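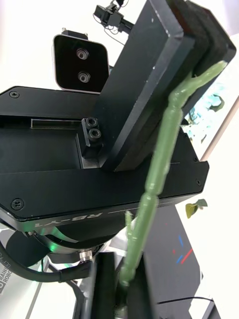 Adel reckons I'm feeding the starter too often, and that the whole sour problem goes away if I let it get properly hungry between feeds. He left me a long message to that effect last night, with the word "patience" in it twice, so I'm starting this entry with his theory and then going on to what I did, which was only partly what he told me.

June 2019, test kitchen notebook, rye series, loaf four of the Bekel batch.

Where we'd got to: the Bekel flour (the dark one, stone-milled, comes in the paper sacks that leak at the corners) keeps giving me a loaf with a lovely smell and a gummy stripe along the bottom. Lorna cut the last one and said it looked like someone had slipped a bicycle tube under it. Fair. The Nallum flour, same recipe, same tin, same oven shelf, no stripe at all. So either the Bekel wants less water or my starter is knocking it about before it gets to the oven, and I've been going back and forth on that since December.

What I did this time. Took 600 grams of Bekel, sifted, because the bran in this sack is really coarse and I wanted it out of the argument for once. Sifting took ages and I got it all up my sleeves. Kept the bran and scalded it with boiling water in the small blue bowl, left it under a plate until it was just warm, then put it back into the dough at the end. Adel's idea again, from a bakery he worked at years ago -- I'm giving him credit here so he can't say I never do.

Starter: fed once, in the evening, and then left alone until morning. It had domed and was only just beginning to sink in the middle, with a smell like green apples and a bit of nail polish. Normally I'd have panicked and fed it again. I went and had breakfast.

Dough was stiffer than I like. I know you can't judge rye by feel the way you can with wheat, it's all wet cement anyway, but this was the sort that holds the mark of the spoon and stays there looking at you. I added a splash more water and then regretted it and wrote it down, so at least there's a record: two tablespoons, level. Salt as usual. Caraway left out this round, as Lorna can't taste past it and she's the one I trust on crumb.

Into the Daseo tin, the long narrow one, greased and dusted. Smoothed the top with a wet hand. Proved on the shelf above the fridge for 3 hours, which is longer than loaf three got, and pulled it when the flour on top had cracked into little islands. I love that bit!

Oven very hot to begin, then down after the first quarter hour. Note for whoever uses the big oven next: the dial lies. I set it to 200 and the hanging thermometer said otherwise, and it took a lot of fiddling to settle it. I've stuck a bit of masking tape on the door with the correction, please don't peel it off again.

Out of the tin it weighed less than I expected and sounded good when I knocked on it. Wrapped in a tea towel and left on the rack. Rye needs its rest or you're only cutting into paste, and I've ruined enough of them by being greedy. Cut it the next day at lunch.

Result: stripe still there, but thin. Call it a pencil line where it used to be a thumb. Crumb above it is even and moist, colour a nice deep brown, crust a bit leathery at the ends. Sourness is much better, rounder, more like yoghurt than vinegar, so Adel can have that one. Lorna ate hers with butter and a slice of the Amin cheese and wanted to know why we're still fussing. (Because of the stripe, Lorna.)

Costs, while I've got the page open: the Bekel order came to $364 with freight, and the freight is the part that hurts. If we do go with it for the market loaves I'd want to split a pallet with someone.

Next one: same starter timing, leave out the two tablespoons, and bake it on the bottom shelf straight on the stone. Also try half Bekel and half Nallum if there's any Nallum left in the bin -- I think Lorna used the end of it for crackers, need to ask her.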